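Clultton Stackable Accessory Tray, Set of Three — Review

Reviewed by Chiamaka Ogbonna

Rating: 3.5 out of 5

I bought the Clultton tray set in August to sort out the small stuff that collects on my dresser and on the table by the window. Bracelets, hair ties, pins, a few badges, loose beads from things that have come apart. I have used the trays every day for ten weeks and have a fair idea now of what they do well.

What you get

Three shallow trays in grey moulded plastic, one lid, and a sheet of felt pads you stick on yourself. The trays stack in any order. The largest has four compartments, the middle one has six and the smallest is open with no dividers at all. The lid fits only the top tray, whichever one that happens to be. There are no instructions and none are needed.

I paid $62 for the set, which is on the high side for plastic. The Ollotis version is cheaper but has a fixed drawer, and I wanted something I could lift apart and carry to the table.

Setting up

The felt pads are the worst part. They come pre-cut but not quite to size, and two of mine left a gap along one side wide enough for a small bead to slip down. I trimmed a spare piece to fill it. The adhesive is good and nothing has lifted since. Leave them overnight before loading the trays, as there is a glue smell at first that took until the next morning to clear.

Everyday use

The six-compartment tray is the one I reach for most. Each section holds two or three bangles lying flat, or one bangle and a handful of smaller things inside the loop. Coiled hair ties fit well if you give them a compartment of their own. Put them in with bracelets and they catch on everything, and you end up lifting out the whole lot to get one. Silicone bands are no trouble. They are light and stay where they are put.

The large tray is less useful than it looks. The compartments are deep and the dividers are tall, so anything small ends up in a corner where your fingers don't fit. I keep sunglasses and a watch in it now and would have been happier with a second middle tray. Clultton does not sell the trays singly, at least not through the shop I used.

Pin-back badges are a problem in any of them. The pins snag the felt if they are left open, and even closed they sit at an angle and scratch whatever is beside them. My friend Adaeze Chukwu has the same set and keeps hers on a strip of ribbon hung from the mirror, and I think that is a better answer than a tray.

Stacked, the set is steady. I have knocked it a few times reaching for the lamp and it has shifted but never toppled. The lid clicks on firmly. It is not tight enough for travel and I would not put it in a suitcase without a rubber band around it.

Cleaning

The plastic wipes down with a damp cloth. The felt holds on to lint and hair, and a lint roller is too wide for the smaller sections. A bit of tape wrapped around a finger does the job. After ten weeks the light colour of the felt has started to go dull in the two sections I use most.

Compared with what I used before

Before this I used whatever boxes were in the house, mostly phone boxes and the lids of biscuit tins. I still use one for sorting.

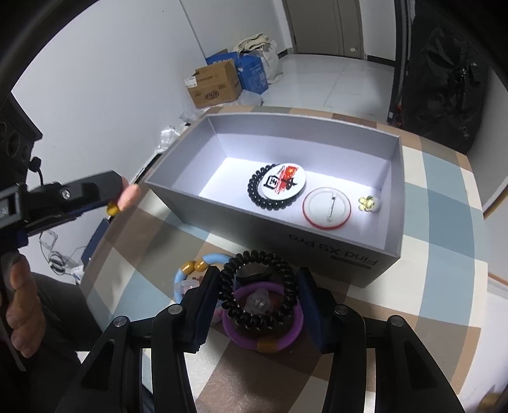

A phone box is a good size, it is sturdy, and it costs nothing once you have bought the phone. What it lacks is dividers. Everything slides to one end when you pick it up, and the small flower ornaments and beads finish up underneath the badges. For a short job at the table, a repair or a clear-out, I find the plain box quicker because you can tip things in without deciding where they go. For storing things you wear every week, the trays are easier to live with.

I also tried a Haruna roll-up pouch last year. It was nice to look at but I had to unroll the whole thing to find anything, and the loops were too narrow for bangles. I gave it away.

One tip if you do any beading or mending: lay a cloth on the table first. Beads bounce on bare wood and hardly move on fabric. A patterned one makes pale beads harder to spot, so go plain if you have the choice.

What I would change

Sell the middle tray by itself. Cut the felt properly. Put a low front edge on the large tray so you can get a hand in. A darker felt would also wear better — the pale one looks smart in the shop and tired by spring.

Who it suits

Anyone with a moderate number of bracelets and hair things and a flat surface to keep them on. If you mostly own earrings or fine chains, look elsewhere, as the compartments are too big and chains tangle in them the same as they would in a dish.

I would buy it again on sale. At full price I would think about it for a while first.

Pros: stacks well, good compartment size in the middle tray, easy to wipe

Cons: felt pads badly cut, large tray too deep, trays not sold separately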